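Week 6 - storage and the memory hierarchy
Notes, I. Farouk. Slides are on the course page, these are only the bits I talk over too fast.

Recap first. Registers, cache, main memory, disk. Each step down is bigger, cheaper per byte, slower. Last week stopped at cache misses, so start from there.

Locality. Temporal = you used it, you'll use it again soon. Spatial = you'll want its neighbours. Most of what follows leans on one or the other. Go back to the matrix loop from the lab, rows first then columns, and time both.

Disk access time = seek + rotational delay + transfer. Learn this one. Average rotational delay is half a turn. At 7200 rpm one turn is 8.33 ms, so 4.17 ms. Seek is usually teh bigger part.

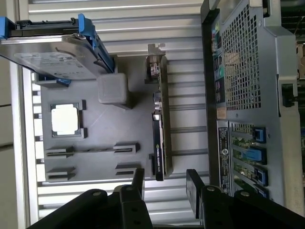 Fig. 3. 3.5-inch hard drive in its carrier, blue handle, chassis open.

Small random reads are where it hurts. Worked case: 500 reads scattered over the disk, 6 ms seek each, add 4.17 rotational, ignore transfer. 500 x 10.17 = just over 5 seconds. Same blocks laid end to end, one seek and away. Try it again with 267 reads and a 9 ms seek, bring the answer to the seminar.

Scheduling: FCFS, SSTF, SCAN. SSTF can starve requests at the edges. SCAN sweeps like a lift. Draw the head movement, don't try to do it in your head, people lose marks on this evrey year.

Flash is different, no seek, but erase happens in whole blocks. Next week.

Reading: Mernia notes up to p. 39. Skip the tape section.
Coursework 2 due end of March.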